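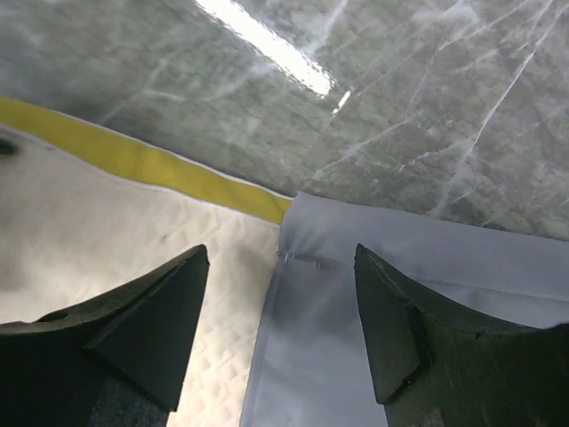 Storkier Towel and Linen Kit: Frequently Asked Questions
Last updated 2023-02-12

What do I get in the kit?
Two gripper fingers, a wrist camera with its mounting plate, the cable set, and a license for the Storkier cloth software. The robot arm is sold separately. If you don't have an arm yet, our dealer Comano sells the kit and arm together.

Which arms does it fit?
Any arm on the Covska mounting list. Adapter plates for other arms are made to order and ship in 11 working days.

What kinds of cloth can it handle?
Hand towels, dish towels, napkins, pillowcases and flat cloths with a sewn hem. Thin quilted pads are fine as well. Fitted sheets and anything with buttons or zippers are not supported.

Can it pick up one cloth when another is lying under it?
Yes, with some care in the setup. The fingers come down to a narrow tip so they can pinch a small bit of fabric at a corner or along a hem. Trouble comes when the edge of the lower piece sits right by the grasp point, as with the yellow binding on the white quilted pad here. Raise the pinch height one step at a time until only the top cloth comes up.
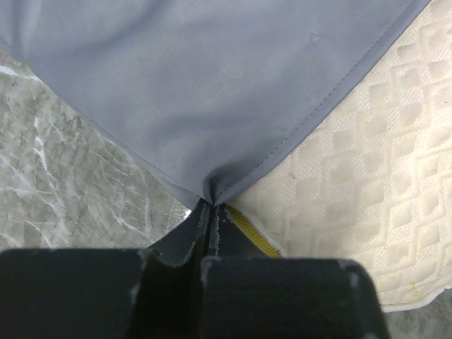
Bañuelos wrote to us that the pinch height was easy enough to set for dish towels, but that napkins needed a second profile, and asked if the two could be switched without stopping the arm. They can. Save each one under its own name and call it from the job list. The software holds 51 profiles.

Do I need a special table?
No. Stone, steel and laminate tops all work. A shiny top can throw glare from ceiling lights into the camera, so move the lamp or lower the exposure if the edge finder keeps missing.

How long do the fingers last?
That depends on the table more than the cloth. Scuffs and rubbed spots in the black finish are normal and don't affect grip. Replace the fingers when the tips no longer meet when closed. Spare pairs are part number 841.

How long does setup take?
Allow almost 4 hours the first time, including camera calibration. After a finger change you only need to rerun the tip check.

Will it fold as well as lift?
Half folds and quarter folds are included. Three-part folds will be added in the March update, free for current license holders.

Can I return it?
Yes, if the fingers are unused and the license has not been activated. Contact the dealer you bought it from.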